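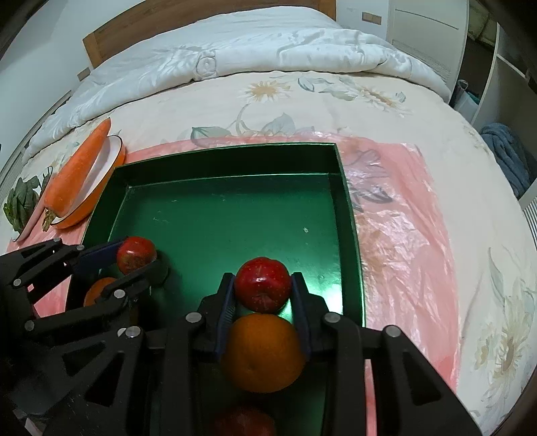
Vol. 16, No. 4

Bring Back the Spare Room
By Rajkumari Tomar
13/01/2022

My sister bought a house last November with three bedrooms and no place to put a guest. One bedroom is hers, one is her son's, and the third became an office before the boxes were unpacked. When I visit I sleep on a couch from Avetti that folds out in two stages and has a bar across the middle. She apologized for it twice. I told her it was fine, and it was not fine, and I have been thinking about it since.

I think a household that can manage a spare bed should keep one. I mean a real bed with a mattress and a door that closes. I know what space costs. The two-bedroom apartment I rent in Mathur is 1284 square feet if you believe the listing, and I pay for every one of them. The second bedroom gets used perhaps 16 nights a year. A neighbor, Ívar Laxdal, has worked out what each of those nights costs me and brings it up when we meet at the mailboxes.

His arithmetic is correct. I still think he is wrong about the room. The cost of a night is a fair way to judge a hotel. It is a poor way to judge a part of a home, most of which sits idle most of the time. Nobody divides the price of the dining table by the number of dinners. The oven is off for 90 percent of the week and we don't ask it to earn its keep.

When I was growing up in Gostov, my grandmother's back bedroom was full for a good part of every winter. An uncle stayed between jobs. A cousin stayed while her divorce went through. A friend of my mother's came for a weekend with a bad hip and left in the spring. None of this was arranged far ahead, and I doubt much of it would have happened if the offer had been a couch. People in trouble do not like to be in the way. On a couch you are in the way from six in the morning, when the first person wants coffee, until the last one turns off the television.

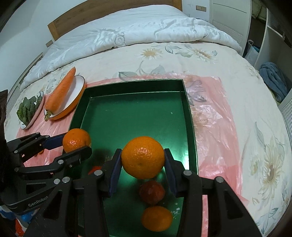 Oranges, winter.

The usual answer is that people can get a hotel. Some can. A week at the Flerura, the only decent place near my sister, runs close to 1000 dollars, and that is before anyone eats. So a visit becomes two nights instead of seven. Two nights is enough to hear the news and look at the new kitchen. The conversations I remember with my family came on the fourth or fifth day, when we had run out of things to report.

There is a harder objection, and I take it seriously. Many families are short of rooms already, with children doubled up and a parent working at the foot of the bed. I am not talking to them. I am talking to people like my sister, who has a desk in the third bedroom and works at the kitchen table anyway — the light is better there, she says. A desk and a bed can share a room. They did for most of the last century.

It doesn't take much. A twin mattress, a lamp, two hooks on the wall and a cleared drawer will do. Skip the decorative pillows, which only have to be put on the floor. Leave a towel out.

I go back to my sister's in the spring. I have offered to pay for half the bed.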